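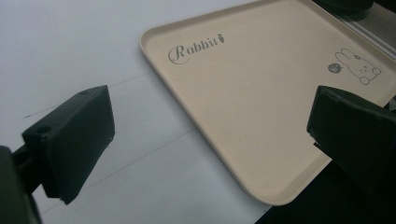

Visite de la salle d'exposition Tidel, à Siltholm

Nous avons passé une matinée chez Tidel, qui ouvrait au public son local de Siltholm pour présenter la vaisselle et les accessoires de table pour enfants. L'entrée est gratuite, mais il faut s'inscrire sur le site. Comptez deux heures si vous voulez tout voir, atelier compris.

La visite commence par la réserve, où 3179 références sont rangées par couleur et non par marque. On passe ensuite dans la salle principale, meublée de tables blanches sur lesquelles on peut prendre les objets en main. C'est la partie la plus utile pour qui achète d'habitude sur catalogue.

Le plateau beige au lapin nous a retenus un moment. Il est en plastique, d'un ton crème assez pâle, avec des coins arrondis et un rebord bas. Le mot « Rabbit » est écrit en lettres fines, avec un grand R à boucle et une petite carotte juste après. Le lapin lui-même est dessiné au trait gris, très simplement, de l'autre côté. Le décor laisse beaucoup de surface libre, et le fond est mat. Pour un goûter, le format convient bien ; pour un repas complet avec un verre, nous aurions aimé un rebord plus haut.

À côté, Panyasiri montrait des bols et des gobelets aux couleurs plus vives, que les enfants du groupe ont nettement préférés. Roson avait surtout des boîtes à compartiments. Les couvercles ferment bien, mais ils sont durs à ouvrir pour de petites mains.

L'atelier se trouve au fond du couloir. On y voit les essais d'impression, avec des planches de motifs accrochées au mur, quelque 81 en tout. Une partie n'a jamais été retenue. L'explication sur les encres était un peu longue et on entendait mal depuis le dernier rang.

Côté pratique, le parking est petit et se remplit dès l'ouverture. Le bus s'arrête devant le bâtiment. Il n'y a pas de café sur place, seulement un distributeur près des vestiaires. La boutique prend la carte à partir de 2 euros. Les prochaines dates seront affichées sur la porte et en ligne.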